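Planning a Wedding Reception on a Fixed Budget
Final Project Report, Introduction to Event Planning
Submitted Wednesday, November 18, 2020
Instructor: Vernon Lévesque

1. The assignment

Our group was asked to plan a wedding reception from first meeting to final invoice for a practice client. The couple wanted an evening reception at the Dalen, a rented hall in Arnthorpe, with a sit-down dinner, dancing, and flowers on every table. The wedding date was set for a Saturday in October. The budget for everything except food and the hall was $2,410. We had to hand in a seating plan, a vendor list, a day-of schedule, and a written record of how we made our choices.

This report covers the seating, table decor, and rental parts.

2. Seating

The guest list came to us as a spreadsheet with names, family side, and notes such as "uses a walker" or "not near the band." Our first try was on paper, with a sticky note for each guest. It worked until the client changed the head table from a long table to a sweetheart table, which moved the whole wedding party out into the room.

After that we used Stutik, a seating chart program the department already had. It lets you draw the room, drop in tables, and drag guests from a list. It also flags a guest who has been seated twice, which had happened to us on paper. It does not know where the kitchen door is, so we had to mark that area ourselves and keep it clear of tables.

The last version had round tables on both sides of the dance floor, with older relatives closest to the entrance and farthest from the speakers. We put the couple's college friends near the band. The client asked for two families to be kept apart, and this took longer than any other single change.
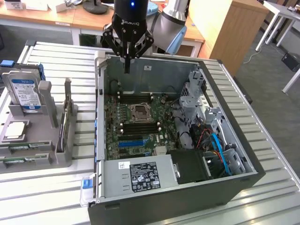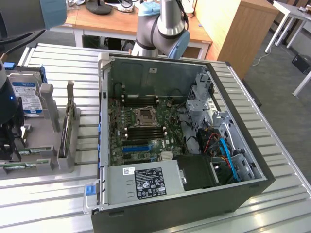

3. Table decor

We priced three centerpiece styles. The first was a tall glass vase with white hydrangeas. The second was a low bowl of garden roses with eucalyptus. The third was a group of bud vases with mixed stems and tea lights.

The tall vases looked good in our sketches, but guests would have had trouble seeing across the table. They also needed the most flowers. The low bowls were the client's favorite, and the florist's quote for them at every table was over our limit. We ended up using low bowls at the sweetheart table and the tables next to it, and bud vases at all the others. Repeating the same rose color in both styles kept the room from looking like it had been done in halves.

For linens we picked ivory cloths with sage green napkins. We looked at table runners and dropped them, as they would have been mostly covered by plates and candles.

4. Rentals

We asked for quotes from Hulano and from the hall's own supplier. Hulano charged less for chairs and glassware but had a separate delivery fee and a late pickup fee for any event ending after eleven. Once both fees were added, the difference was small. We went with Hulano anyway for the chairs, which were a better match for the linens, and took the glassware from the hall.

Flowers, linens, rentals, and printed place cards together came to up to $2,000, depending on whether the florist could get the roses at the quoted price. We left the rest for the cake stand, the guest book table, and any breakage charge.

5. Problems

We did not ask about the hall's candle rules until late. The Dalen allows open flames only inside glass that is taller than the flame, so the tea light holders had to be changed, and the new ones cost more. We should have read the rental contract before we priced any decor.

We also lost some work when two members edited the guest list at the same time and saved over each other. From then on one person kept the list and the others sent changes by email.

6. Work still open

The day-of schedule has a gap between the end of the ceremony and the start of dinner. The photographer's list of family portraits runs longer than the cocktail hour, and we have asked the client which portraits can be taken before the ceremony. The rain plan for the patio is in the appendix with the vendor list and the final floor plan.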